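Home Robotics, Evening Course
Handout 4: Teaching the Arm to Pick Up a Cup
Notes by Wakana Takagi

Welcome back, everyone, and thank you for being so patient last time while we hunted for the missing power lead (it was in Rogelio's coat, as he has since owned up). Tonight the arms we've been building on the shared bench finally get something to do, and I'm rather excited about it!

Before you start

Check the two finger screws on your gripper. They work loose more quickly than you'd think, and a quarter turn is plenty. Then set the speed to 23 per cent and leave it there, please, however tempting the slider looks. Dalibor's arm went through a jam jar at full speed in August and we were finding bits of it for weeks.

The approach

Come in low, with the fingers open and one on either side of the cup, and stop before you touch anything. I like to pause here and look at the wrist camera for a good long moment. If one finger is much nearer than the other, turn the base a little and try again, because closing on a crooked approach only pushes the cup along the table.

Closing the fingers

Most of our cups are tapered, so the height you choose matters a great deal. Grip near the base and you have less to squeeze but a tippier load, and grip higher up and the fingers meet a sloping wall. Start with a grip force of 47 and go up in small steps, listening to the motor as you go. If it begins to whine, back off.

Stacked cups

One cup inside another makes a nice harder exercise once you're happy with a single one. Aim for the outer cup and keep the fingers well below the rims. A wrist view with the fingers low down beside a yellow cup, and a white one sitting inside it, gives you the sort of starting position I mean. 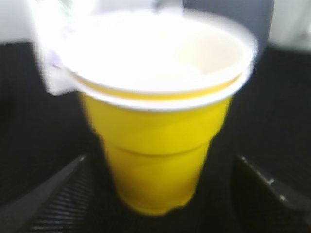 For next time

Save your runs in the Joro folder with your name on them, good and bad alike, and bring a cup from home that you don't mind dropping. Isamu will have the bench open early if anyone wants extra practice.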